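Teaching an arm to sort from fewer demonstrations

Nuanchan Jitpraphai had 2,000 recorded demonstrations to work with when she started at Foltside. By July she had thrown out most of them.

"I kept 684," she says. "The others weren't bad. They were just the same motion again, and the model got nothing from seeing it again."

Her project, which the lab calls Kelon, asks how few demonstrations an arm needs to learn to move blocks between plates. Each recording gets a score for how much it differs from the ones already in the set. Low scorers are dropped before training begins.

The first version went too far. With 340 demonstrations left, the arm could still reach a block but often closed its fingers too early. "We had cut nearly all the slow approaches," Jitpraphai says. "They looked alike to the scoring method, so it threw them away. They turned out to be the ones that mattered for the grasp."

Henrique Fonseca, who runs the tests, had spotted the problem in the logs before she did. He asked her to score the last part of each motion separately from the rest. With that change, and with the set back up to 684, the arm finished 76 percent of its trials. The full set does no better.

"I wouldn't call it solved," Fonseca says. "Two plates and a few blocks is a small problem. But I can train it overnight now, and before I couldn't."

He also changed how trials are laid out. Blocks used to go back to taped spots between runs. Now they go down on the plates by hand, at whatever angle they land.

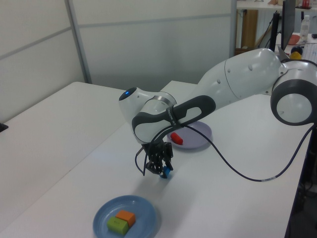
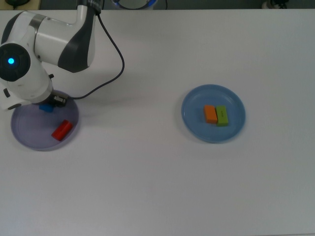 Jitpraphai wants to try cups next, and then soft things like folded cloth, where she expects the scoring to need another rewrite. Fonseca would like to repeat the block trials on a second arm first.

"We disagree on the order," she says. "He'll probably get his way, because he books the table."

The scoring code will be shared once the write-up is finished.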